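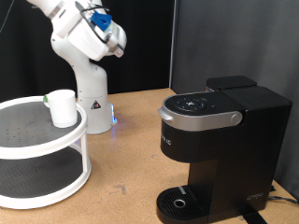

Vernum or Flakura fingertips for picking up mugs?

Arm is on a tabletop next to a two-tier turntable and a coffee maker. Vernum tips slip at 300 grams. Are the Flakura ones worth trying before I change the controller gains?

2 answers

Answer 1 (39 votes)
Check the force limit first. Ours shipped capped well below the rating – raising it fixed most drops. Flakura tips are softer and grip glazed ceramic better, but they wear. I replaced a pair after about 800 cycles.

Answer 2
flakura. didnt touch the gains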